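Trikots und Vereinstextilien sachgerecht waschen, trocknen und einlagern

Anleitung für Abteilungen und Mannschaftsverantwortliche
Zuständig: Aranka Vincze, Materialstelle
Stand: 2024-09-04

Diese Anleitung gilt für alle Spiel- und Trainingshemden, die von der Materialstelle ausgegeben werden. Sie ersetzt die bisherigen Merkblätter der einzelnen Abteilungen. Für Trainingsanzüge mit Futter sowie für Torwartkleidung gelten ausschließlich die Angaben auf dem jeweiligen Pflegeetikett.

1. Vorbereitung

Die Hemden sind nach jedem Einsatz noch am selben Tag aus der Tasche zu nehmen und auszubreiten. Feuchte Kleidungsstücke dürfen nicht über Nacht in geschlossenen Behältnissen verbleiben. Vor dem Waschen sind Taschen und Kragen zu prüfen, Klebebänder zu entfernen und sämtliche Teile auf links zu wenden. Aufgenähte Rückennummern, die sich an einer Ecke lösen, werden vor der Wäsche mit einigen Handstichen gesichert.

Gras- und Erdflecken werden zunächst trocken ausgebürstet und anschließend mit Gallseife vorbehandelt. Die Einwirkzeit beträgt 14 Minuten. Bei mehrfarbigen Hemden ist die Seife sparsam aufzutragen und nicht über die Farbgrenze hinaus zu verreiben.

2. Waschen

Rote Textilien mit weißen Besätzen werden getrennt von rein weißen Teilen gewaschen. Für die ersten drei Wäschen eines neuen Satzes ist zusätzlich ein Farbfangtuch beizulegen. Zu verwenden ist ein flüssiges Colorwaschmittel ohne Bleichmittel. Weichspüler ist nicht zulässig. Die Trommel wird höchstens zu zwei Dritteln gefüllt.

Die Waschtemperatur richtet sich nach dem Pflegeetikett. Ist das Etikett nicht mehr lesbar, wird kalt gewaschen und die Materialstelle verständigt. Hemden aus den Serien Jela und Astley sind im Schonprogramm zu waschen – auch dann, wenn sie zusammen mit unempfindlicheren Teilen anfallen.

3. Trocknen und Glätten

Nach dem Schleudern werden die Hemden ausgeschüttelt, an den Nähten in Form gezogen und auf einem Bügel oder liegend getrocknet. Direkte Sonne ist zu vermeiden. Der Wäschetrockner darf nur benutzt werden, wenn das Etikett dies ausdrücklich gestattet. Vor dem Zusammenlegen wird das Hemd auf einer ebenen Fläche ausgebreitet und von der Mitte nach außen glatt gestrichen.
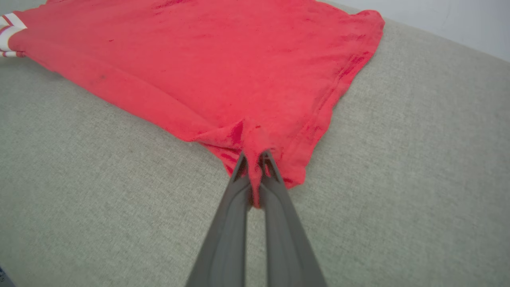
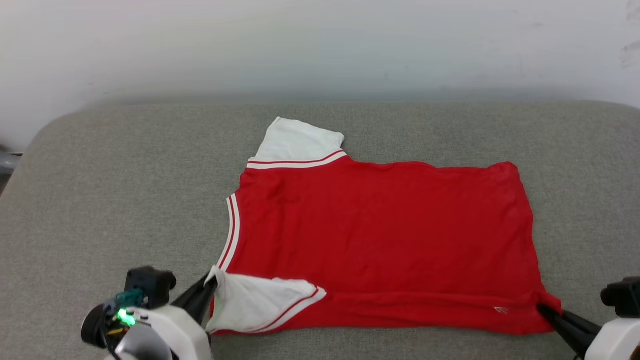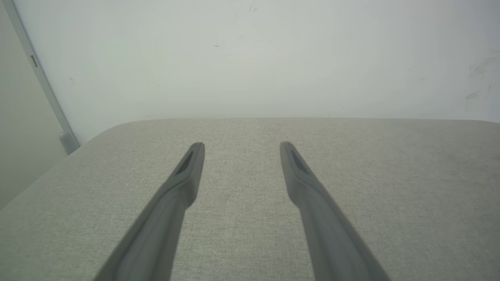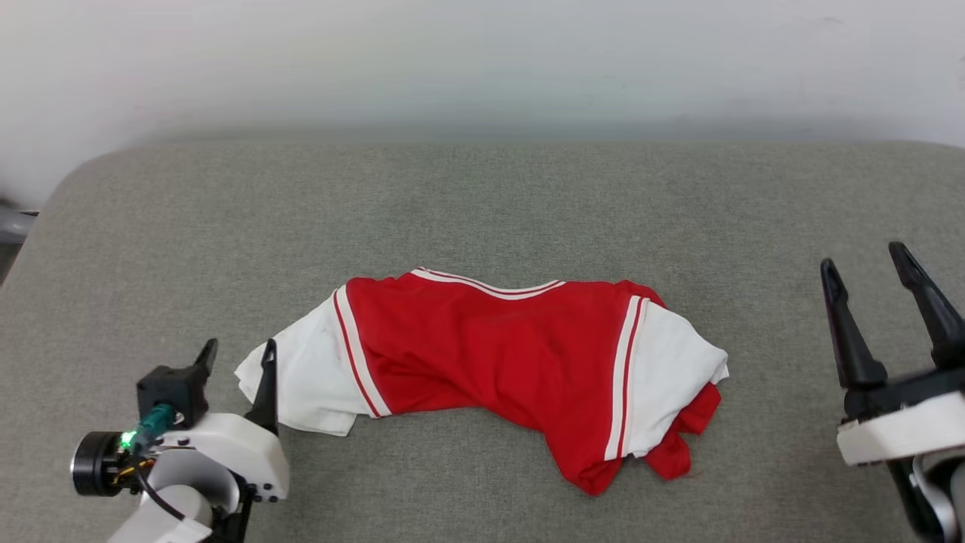
Gebügelt wird auf links und bei niedriger Temperatur. Aufdrucke sind vom Bügeln auszunehmen oder mit einem Baumwolltuch abzudecken.

4. Zusammenlegen

Das Hemd wird mit der Vorderseite nach unten gelegt. Beide Seiten werden mit den Ärmeln zur Rückenmitte eingeschlagen, anschließend wird der Saum bis unter den Kragen geführt. Die Größe soll nach dem Wenden am Kragen erkennbar sein. Hemden mit großflächigem Aufdruck werden so gelegt, dass kein Knick durch den Druck verläuft. Notfalls ist Seidenpapier einzulegen.

5. Einlagern

In die Lagerkisten des Typs Drellance passen 38 Hemden. Eine Kiste darf nicht über den Rand gefüllt werden. Jede Kiste erhält eine Karte mit Mannschaft, Größen und Datum der letzten Wäsche. Kisten der Jugendabteilungen stehen im Regal Hsieh, alle übrigen im Gang daneben.

Die Lagerung erfolgt trocken und dunkel. Mottenschutz ist bei Kunstfaserhemden entbehrlich, bei Stücken mit Wollanteil wird Zedernholz verwendet. Historische Trikots aus der Zeit vor 2000 werden nicht gefaltet, sondern liegend in säurefreiem Karton aufbewahrt. Ihre Reinigung ist vorab mit der Materialstelle abzustimmen.

6. Rückgabe

Die Sommersätze sind bis Ende November vollständig und gewaschen zurückzugeben. Beschädigte Hemden werden getrennt verpackt und mit einem kurzen Vermerk zum Schaden versehen. Fehlende Stücke sind bei der Rückgabe schriftlich anzuzeigen – die Abteilungsleitung zeichnet den Vermerk gegen.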